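Home | Visit | Building Guides | Archive | Contact

Raising a Roundhouse: Set-up Guide, Section 4 — The Roof

Posted by the Fernthorpe building group, May 30, 2015

Read the whole section before you lift a single rafter. The instructions assume that your wall ring is finished, that the wattle has been daubed on both faces, and that the daub has dried. If you followed the drying times in the old Berkach leaflet, check again. We have yet to meet a wall that dried as fast as that leaflet claims.

4.1 Setting the main rafters

1. Sort the poles by thickness at the butt end. Put the three stoutest to one side.
2. Lash those three together near their tips, on the ground, outside the wall.
3. Raise the tripod with at least six people and two ropes. Seat each butt in its notch on the wall plate.
4. Check the peak with a plumb line dropped to the centre peg. Shift the butts until it hangs true.
5. Add the remaining rafters in opposite pairs. Do not work round the circle from one side.

CAUTION: Keep everyone out of the ring while the tripod is going up. A hard hat is a poor answer to a falling ash pole.

Note: You will read that Iron Age builders always used a central post. You will also read that they never did. The post holes we have looked at support neither claim very well, and anyone who tells you the matter is settled is probably selling a kit. Our plan leaves the post out, and you may put one in if it helps you sleep.

4.2 Pitch

The pitch should be 43 degrees at the very least, and steeper is safer. The Mulcahy plan shows a lower roof and says it sheds rain perfectly well. Perhaps it does, in a dry county.

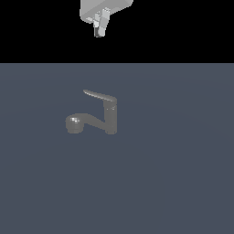 A builder at Plirville wrote to say that their house was put up to the Mulcahy plan, has stood through two winters, and has let in water only by the door, so perhaps we should be less rude about it. We have left the remark in. Two winters is a short trial for a thatched roof, and we would like to hear again after ten.

4.3 Ring beam and purlins

6. Tie the ring beam inside the rafters, a third of the way down from the peak. Use split hazel, soaked overnight.
7. Work upwards from the eaves with the purlins, 20 cm apart. Weave each one over and under where it will bend, and lash it where it won't.
8. Pull on every lashing with your full weight before you trust it. Redo any that creak.

Note: Tarred twine is quicker than hide or bast and lasts longer. It is also wrong for the period. Decide which you care about before visitors start asking.

4.4 Thatch

9. Order 685 bundles of water reed for a house of this size. Suppliers will suggest fewer. See 4.5.
10. Lay the eaves course first, butts down, and tie it twice.
11. Overlap each course so that no tie is left open to the weather.
12. Finish the peak with a cap of sedge or turf. Do not leave a smoke hole.

CAUTION: The smoke hole is a favourite of illustrators. Over a lively hearth it can draw sparks straight up into dry reed. Smoke will seep out through the thatch without help.

4.5 What it costs

Our reed came to £2,136, delivered in January, when we could not use it. Store bundles off the ground, under a sheet, with the ends open to the air — mice will get in whatever you do.

Next: Section 5 — Door, Hearth and Floor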